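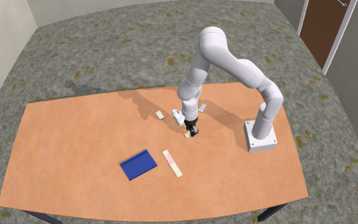
Tanvir Wickramasinghe is late, and so am I, so that's fine. He comes in with a wet coat and a carrier bag of library books, says sorry twice, orders tea, then asks if we can do this quickly as he has a rehearsal across town. The choir meets on Fridays. Has done for 18 years.

"People think a community choir is old ladies and hymns," he says. "We've got old ladies. They're the best singers I've got. We don't do hymns much."

The choir is the Trandell Singers, named after the street and not the other way round, which he gets asked. He started it with five people in a room over a carpet shop. Two could hold a tune. One of the five was his landlord, who came to complain about the noise and stayed for the second half.

"He was a bass. You don't send a bass away. I don't care what he's come about."

They have a concert in May, the biggest thing they've tried. Wunero Hall, every seat, 437 of them, and he has promised they'll fill it. Has he sold many? He pulls a face.

"We've sold some. The tenors haven't told their families yet. When the tenors tell their families we'll be all right."

The programme is mixed. Some folk songs, a Bengali lullaby his aunt taught him, two pieces from films he won't name until the rights come through, and a long new work called The Ferry Book, which he wrote himself over three winters. Twenty-odd minutes. No orchestra, a piano and a drum and that's your lot.

I ask what it's about and he goes quiet for the first time.

"Crossing water. My mum and dad came over by sea, part of the way. My dad kept a notebook. Prices mostly. What he paid for a cup of tea, what he paid for socks. He didn't write down one single feeling in it, the whole way. So I've set the prices."

You've set the prices to music?

"Yeah. The altos sing the socks."

He sings a bit, under his breath, over the teapot. It's slow and goes up where you don't expect. The woman at the next table stops stirring.

He didn't train. Wants that put in. Left school, worked in a bakery, then did the buses, then a long stretch in the stores at the hospital. He learned to read music from a book he got at a jumble sale, with half the answers already filled in by somebody else, in pencil, wrong.

"I learnt it wrong first. Then I had to unlearn it. I still count dotted rhythms funny, the choir follow me, so now they all count them funny. If one of mine goes off and joins another choir they can tell straight away."

There are no auditions. He's firm about this, bangs the table a bit. You turn up, you stand next to someone who knows it, you come back the week after. If you can't sing in tune you stand next to someone loud.

Has it ever gone badly, taking anyone? Long pause.

"One concert. We did a thing in four parts and by the end it was in about six. I was conducting with my eyes shut. A man in the front row said it was very modern."

Money. I have to ask about money, everybody's asking since the council grant went. The grant was small but it paid for the room and the piano tuner. They need 3000 pounds to get through to the autumn, and the May concert is meant to bring in most of it. Subs are what people can manage. Some put in a tenner, some put in coins, some bring biscuits, and he says the biscuits count.

"I've not turned anyone away for money and I'm not going to start. If it comes to it we'll sing in the park. I've told them. Bring a scarf."

He doesn't want to be rude about the council. Then he is, for a bit, and asks me to leave it out, so I have.

The room is another thing. The carpet shop closed, they moved to a school, the school got a new floor and didn't want sixty pairs of shoes on it. For a while they were in the back of Bhuiyan, the restaurant on the corner of Trernell Road, after the lunch service and before the evening one.

"You'd come out of there starving. You can't sing a lullaby with onions frying, your mouth's full of water. But the sound in there was lovely. Low ceiling, all that wallpaper. I miss it."

Now it's a church hall with a roof that drips into a bucket. The bucket is a B flat, he says. They tune to it in winter. I can't tell if he's joking and he doesn't help.

He talks about his singers more than himself, you have to keep dragging him back. There's a woman who came for a year and mouthed every word, no sound at all, and then in the middle of a spring rehearsal just opened up. Enormous voice. Everyone turned round.

"I didn't say anything. I thought if I say something she'll stop. I just gave her a nod and carried on, and went home and had a little cry on the bus."

There's a father and son who won't stand together. Two sisters who will only stand together. A retired plasterer who learns everything by ear off recordings Tanvir makes on his phone, singing each part himself, including the sopranos. "You don't want to hear those. My neighbours have heard those."

Do people leave?

"Course they do. They have babies, they move, they get fed up of me. Some of them die. We've sung at a few funerals now for our own. That's hard because you've got a gap in the sound, you can hear exactly where they were. You leave it for a bit. Then somebody new comes in and stands in that spot without knowing, and you think, oh. Well. All right then."

He finishes the tea, pours mine by mistake, finishes that.

What does he tell people who say they can't sing? He gets it at parties, at the dentist, from the man who came to read the meter. Always the same story, he says, a teacher at primary school told them to stand at the back and keep quiet. Forty, fifty years ago and they remember what the teacher was wearing.

"I've had grown men nearly in tears about it. Big lads. One sentence from Miss whoever and that was it, no singing, not at weddings, not in the car. I find that terrible. I'd like to go round and find all them teachers."

And do what?

"Make them come on a Friday."

He got told it himself, as it happens. By a music teacher, when he was nine, in front of the class. He says this while he's looking for his glove and dosen't make anything of it.

We go back to The Ferry Book because I want to know how the choir took it. Badly, at first. They wanted a tune. There's a section in the middle that is mostly numbers, and the basses complained it was like being read a gas bill. He rewrote it. Then he put it back how it was.

"I brought the notebook in. Passed it round. It's only little, the cover's gone. I didn't do a speech. They just all had a look at his handwriting, and then we sang it again and it was different. You could feel it was different. One of the basses came up after and said, he paid too much for them socks."

Did his dad hear any of it?

"No. He went before I'd started. My mum's heard it. She said it was very long and where was the bit about her. So there's a bit about her now. It's the last bit. It's got the best tune, she made sure of that."

She'll be there in May, front row, she has already picked the seat and been to sit in it. The hall let her in specially. She told them the heating wanted looking at.

Is he nervous? He says no, then says he's not slept properly since the new year. He wakes up and does the seating plan. He worries about the piano, the page turns, whether the drummer has remembered he's the drummer. He worries about the ending, there's a very quiet chord, they hold it a long time, and in a big room someone will cough.

"Somebody always coughs. I've thought about writing it in."

His phone goes. It's an alto, she's outside the church hall and it's locked. He has the keys. He's had them in the carrier bag with the library books all along, he holds them up to show me, and he's on his feet and half into the coat.

Last one, quick. What happens after May?

"Dunno. Sleep. Then the week after we start on something easy, they've earned it. Something with a chorus." He's at the door now, talking over his shoulder to me and the woman at the next table both. "You should come. I mean it, the pair of you. What are you, alto?"

She says she can't sing.

"Half seven," he says. "Stand next to somebody loud."

The Trandell Singers perform at Wunero Hall in May. Tickets on the door or from any member, pay what you can. New singers welcome any Friday, no need to ring first.

13 April 2018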